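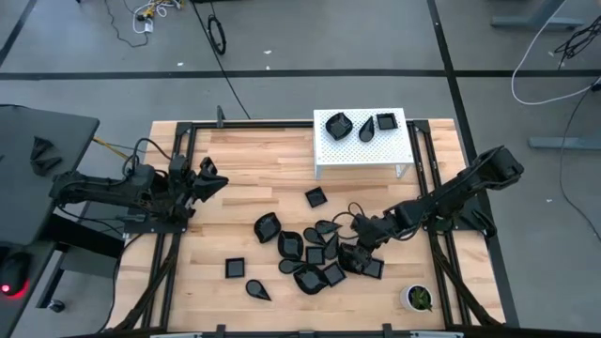 Black dishes, and lots of them

I've been promising this page since October, and a few of you have been very patient (hello Aoife!), so I finally sat down with a cup of tea and got it written. It's a gallery about my favourite little dishes, the matte black ones, which I've been picking up in dribs and drabs for longer than I care to admit. There's only the one picture up so far. More will go in underneath as I get to them, and the notes for those are sitting in a folder on my desk along with a pile of unpaid bills.

The squares, the teardrops and the leaves

Three shapes all together on the maple-coloured planks, with one of each lined up on the little white shelf at the back. Leaf on the left, teardrop in the middle pointing up, square on the right. I love them in a row like that with a bit of breathing room!

If you only ever buy one shape, get the square. It's the plainest of the lot and I use mine more than the others put together: soy sauce, a pinch of flaky salt, olive pits, the odd teabag. Low walls, flat base, so a fingertip gets into the corners when you're washing up.

The teardrop was the one I was snobbish about. I thought it looked like something from a hotel breakfast. Then Oi-ling Tang served me pickled ginger in one at her place in Primdale and I went home and ordered 4. The pointy end is very handy for tipping out the last of a dressing, and they nest around a big platter nicely if you turn all the points inward.

And the leaf, oh, the leaf. It's an irregular sort of bowl with a raised rim, and I can never decide which way round it should sit on the table. Nuts go in it. Earrings go in it (the one beside my bed hasn't seen food in years). Aldo Negri keeps telling me it's the least practical of the three and he's probably right, but it's the one visitors pick up and turn over.

A few things people have asked me

Does the matte finish mark? Mine does, a bit. Cutlery leaves grey streaks, and oily fingers show up something shocking under a kitchen light. A dab of bicarb on a damp cloth sorts out the streaks. I wouldn't go at them with a scourer.

Do they stack? My squares do, in a fashion. The teardrops will if they're all facing the same way. The leaves slide off each other, so I keep them in a drawer with a tea towel between the layers.

What colour food looks best? Anything bright, I reckon. Lemon wedges, beetroot dip, a heap of edamame. Dark chocolate disappears completely, which I found out at my own birthday when half the guests thought the dishes were empty.

Would I mix them with other colours? I have, and I keep going back to black on pale timber. Telmo Montoya does his with a cream linen runner from Petetti and it looks gorgeous, but he also irons his linen and I'm not about to start.

Next up will be the serving platters, then the mugs, if I can get the mugs away from the rest of the household for an afternoon. If you've got a favourite way of using the leaf dish, drop me a line and I'll add it to the page.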